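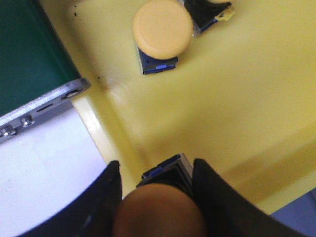

How should small round-capped parts be put down on a molded work surface so the caps don't get marked?
Set them on their bases with the caps up, on the flat area and well back from any ridge or channel.

From: Svitlana Demchenko
To: Lakari small parts list
Date: December 2025
Subject: Re: capped parts, yellow surface, scuffs

Valentyna,

I went through this in June when we switched the bench by the window, so I'll answer in the order you asked.

> We have moved the capped parts over to the yellow molded top
> from the McKinnon order. It wipes down well and the tan caps
> and dark bases are easy to spot on it. Two problems so far.
> First, pieces set down near the channel end up leaning against
> the bevel, and I am finding shiny rub marks on the caps.
> Second, I can't tell if the yellow finish itself is scratching
> or if it is just picking up color from the bases.

On the leaning, keep everything on the broad flat side. The low side looks handy because it is closer to you, but a piece put down there has one edge against the slope and the cap touches the bevel when the next piece comes in beside it. I put a strip of low-tack tape a hand's width back from the ridge and asked people to stay behind it. The tape came up after a few weeks and by then it wasn't needed.

The caps show rub marks more than they show real scratches. Try a damp cloth first, then a dry one. If the mark is still there after that, put the piece in the seconds box. Don't use the blue cleaner from the sink on the caps, it leaves them patchy.

On the yellow top, wipe one spot with warm water and a little dish soap. Color from the bases comes off. A scratch stays, and you can feel it with a fingernail. Ours had a few of each.

> Also, is it all right to leave them out overnight? The batch
> is 265 and the Tultora bins only take 200 before the lid sits
> high. I have been leaving the rest on the top under a towel.
> And do you still sort by cap shade, or did you give that up?

The towel is fine for dust, but it snags the metal edges when you pull it off and tips things over. I'd use a second bin, even half full. Leave the lid flat and don't press it — the pieces on top take the load on the caps.

We still sort by shade, more loosely than before. Some caps are a duller orange-brown and some are a lighter peachy tan, and under the lamp at the end of the bench they can all look the same. Sort by the window if you can. The bases I don't sort at all. If you're sending any to Follevus, ask them first, they used to want the lighter caps kept separate.

One thing you didn't ask. The surface slopes away at the right-hand corner of ours, and pieces put there go on the floor. Check yours for the same thing before you fill it up. I keep the cloth and the pen on that part now.

I have one spare lid for the older Tultora bin if it's any use to you. It's a bit warped on the long side but it closes.

Svitlana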